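4. Why people walk home the long way

The town of Clelville has a shortcut. It is paved, level and free of charge, and after dark most of its residents avoid it. Our survey reached 3,963 adults, of whom a gratifying number answered the questions we had asked. Many of the others wrote to us about parking.

Respondents were invited to draw their usual route home on a map, once for daytime and once for 10 p.m. The evening lines bend away from the path as if it were a lake.
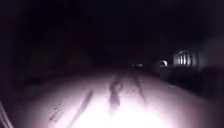
Asked why, people rarely mentioned crime. They spoke of not knowing who was coming, of feeling silly, and of a mother who had once said something. Sqalli and Ifans found much the same in Sarmiento, where residents accepted a detour of 150 meters to stay near shop windows, including the windows of shops they disliked.

We then held 13 group interviews, four of them with night-shift workers, who were the least nervous of our participants and by far the most impatient with us. "You look at what's lit and you keep going," said one. Several pointed out that a bright patch nearby makes everything past it seem darker, a point the lighting literature has taken rather longer to make.

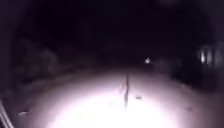 Figure 4. The path at night, with a slender upright object standing on it.

Gwynne treats avoidance as a habit learned early and seldom reviewed. Our interviews mostly agree, though habit did not stop people from giving us elaborate reasons for it. 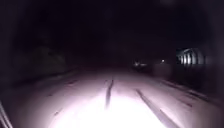
Maintenance came up more often than we had planned for, our interview guide having left it out entirely. Older walkers in particular kept their eyes on the ground and talked about trips and falls. A dark, slightly wavy line like the one up the middle of the paving, crack or seam, was enough to start a long conversation about the council. Hegazy and Paiva report similar talk in Rirnar, and coded it as "other." We have given it a category of its own, which is now our second largest.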